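Rechercher dans le guide Tapez un mot-clé OK

Shokri – Guide de mise en route
Section 3 : suivre les communiqués diplomatiques

Si vous arrivez de la section 2, Shokri est installé, votre compte est ouvert et vous avez devant vous une page d'accueil vide. On va la remplir ! Je m'occupe du paramétrage chez Zaddale depuis les premières versions, et je vous livre la méthode que j'utilise moi-même quand je prépare un poste pour une rédaction ou une ONG. Comptez 55 minutes la première fois, pause café comprise.

3.1 Choisir ses sources

1. Ouvrez le menu Sources, puis Ajouter. La liste des ministères, ambassades et parlements s'affiche par ordre alphabétique (du nom français du pays, j'insiste, j'ai cherché longtemps l'Allemagne à la lettre G).
2. Cochez les sources qui vous intéressent. La limite est de 100 par dossier. Je vous conseille de rester bien en dessous pour commencer, sinon vous allez passer vos matinées à lire des vœux de fête nationale.
3. Pour chaque source, choisissez la langue d'origine et, si vous le souhaitez, la langue de lecture. Gardez les deux. Une traduction automatique qui confond « préoccupation » et « condamnation », ça change tout le sens d'une dépêche.
4. Cliquez sur Enregistrer. Le premier chargement est long, laissez l'onglet ouvert.

Remarque : certains ministères publient deux fois le même texte, une fois sur la page du porte-parole et une fois sur celle du cabinet. L'option Regrouper les doublons les rassemble sous un seul titre. Elle est décochée par défaut, je me bats pour que ça change.

3.2 Créer un dossier de suivi

1. Dans la colonne de gauche, cliquez sur Nouveau dossier et donnez-lui un nom parlant. « Négociations frontalières », c'est bien. « Divers 2 », beaucoup moins.
2. Ajoutez vos mots-clés, un par ligne. Pensez aux variantes : un traité peut être appelé accord, pacte ou protocole selon la capitale qui en parle.
3. Réglez l'étendue de la recherche : titre seul, ou titre et corps du texte. Pour un sujet très commenté, commencez par le titre.
4. Indiquez les personnes qui auront accès au dossier, en lecture ou en écriture.

Attention : les noms propres translittérés posent problème. Un même ministre peut apparaître sous trois orthographes dans la même semaine. Remplissez le champ Autres graphies à la main, Shokri ne les devine pas. Simin Amini a rédigé une table de correspondance pour le persan et l'arabe, vous la trouverez sous Aide > Tables. 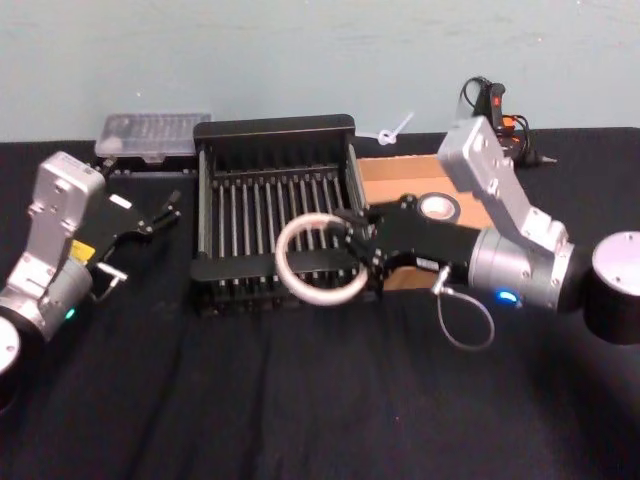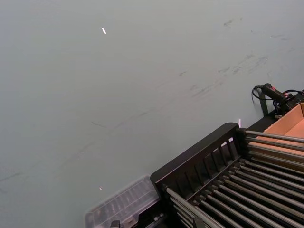
Fig. 2 et 3 – Anneau blanc tenu au-dessus d'un égouttoir noir (fig. 2) ; plateau gris mat marqué de traces (fig. 3).

3.3 Régler les alertes

C'est la partie que tout le monde veut faire en premier, et je comprends ! Mais sans dossier propre, vous recevrez n'importe quoi.

1. Ouvrez votre dossier et cliquez sur la cloche.
2. Choisissez le rythme : immédiat, toutes les heures ou un seul résumé par jour. Le résumé part à 7 h, heure de votre poste.
3. Sélectionnez le type de texte. Je coche toujours Déclarations, Rappels d'ambassadeur et Votes, et je laisse Agenda de côté.
4. Envoyez-vous une alerte d'essai. Si elle n'arrive pas, regardez dans les indésirables avant de nous écrire – c'est presque toujours là.

Remarque : une alerte signale la publication d'un texte, elle ne dit rien de son authenticité. Avant de citer, ouvrez le lien d'origine et vérifiez l'adresse du site. Les faux communiqués circulent vite, surtout la veille d'un sommet.

3.4 Archiver un communiqué

Les gouvernements corrigent leurs pages, parfois sans prévenir. Le module Feltham garde une copie de chaque version, avec l'heure de capture.

1. Cochez Archiver avec Feltham dans les propriétés du dossier.
2. Choisissez le lieu de stockage : votre disque ou le serveur Dillcombe.
3. Pour comparer deux versions, sélectionnez-les et cliquez sur Différences. Les passages retirés apparaissent barrés, les ajouts sont soulignés.

Attention : supprimer un dossier supprime aussi ses archives locales. Il y a bien une fenêtre de confirmation, mais on clique vite, et je parle d'expérience (un mois d'avril entier de déclarations perdues). Exportez d'abord, au format PDF ou texte.

Si la colonne Version reste vide après l'archivage, fermez Shokri, rouvrez-le et relancez la capture depuis le menu Outils. Le problème persiste ? Écrivez à Mojtaba Jalali, au support, en joignant le journal d'erreurs.

Dans la même rubrique
Section 2 : installer Shokri et ouvrir un compte
Section 4 : partager une revue de presse
Suivre les votes d'un parlement étranger
Tables de translittération
Feltham : questions fréquentes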